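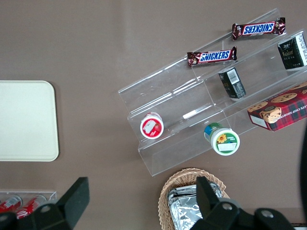

Shelf Restocking by Hand Guiding: Gallery

Print this page
E-mail this page

Work from the Trukmont bench in Volladstead, posted 06/02/2023. The task is retail stocking on a clear three-step rack. An operator leads the arm through each pick and place, and the joint positions and wrist view are recorded together. The set holds 418 demonstrations, 3 of them excluded for timing faults.

Wrist view, rack and stock. Snickers bars lie at the top of the rack, one of them across the line between two tiers. Bars in that position are logged as a separate start condition.

Lidded containers on the lowest tier are taught with a slower approach — the operator closes the fingers by pedal, then lifts straight up.

Remote control sessions on the same rack begin in November. Setup and operator notes: Crescencio Villaseñor.

Print this page
E-mail this page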